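Durnano Under-Sink Water Filter: Set-up Guide
Section 4: Fitting the first cartridge and flushing

Read section 3 before starting. The bracket must already be fixed to the cabinet wall and the isolating valve closed.

Items needed: filter cartridge, housing spanner, two O-rings (one spare), silicone grease sachet, bucket, dry cloth.

4.1 Fitting the cartridge

1. Check that the isolating valve is closed. The handle should lie across the pipe.
2. Open the drinking water tap to release pressure. Leave it open.
3. Unscrew the housing by hand. Use the spanner only if it will not move.
4. Remove the cartridge from its sleeve. Hold it by the end caps and do not touch the filter surface.
5. Wipe the groove at the top of the housing. Grease one O-ring lightly and seat it in the groove.
6. Stand the cartridge in the housing with the arrow pointing up.
7. Screw the housing back on by hand until it stops, then tighten by a further eighth of a turn with the spanner.

CAUTION: Do not use petroleum jelly or cooking oil on the O-ring. Both cause the rubber to swell.

NOTE: Sleeves, caps and the empty grease sachet go in household waste. Keep the spare O-ring with this guide.
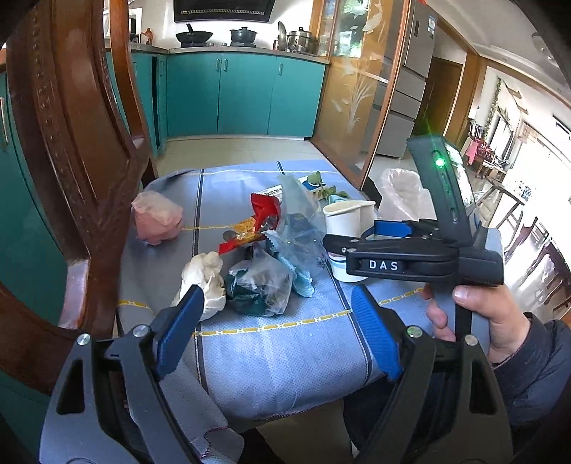

Can the filter be connected to the hot water pipe?
Only the cold supply is suitable. Water above 38 °C damages the cartridge and the housing seal, and the guarantee does not cover this.

4.2 Flushing

1. Place the bucket under the housing.
2. Open the isolating valve slowly, a quarter turn at a time. Air will spit from the tap.
3. When the flow is steady, run the tap for 20 minutes. Discard this water or use it on the garden.
4. Close the tap and dry the housing and both connectors with the cloth.
5. Wait ten minutes and check all joints for drips.

Grey water during the first part of the flush is fine carbon dust. If it is still grey after step 3, repeat the flush once.

CAUTION: If the housing drips, close the isolating valve and release the pressure before tightening.

4.3 Cartridge life

Replace the cartridge after 3000 litres or six months, whichever comes first. Write the fitting month (for example, July) on the label supplied and stick it to the bracket.

If the tap has not been used for more than two days, run it for one minute before drinking.

Spare cartridges are sold singly under part number 121 from Clernholm stockists. For the older Zavcombe housing, see section 7.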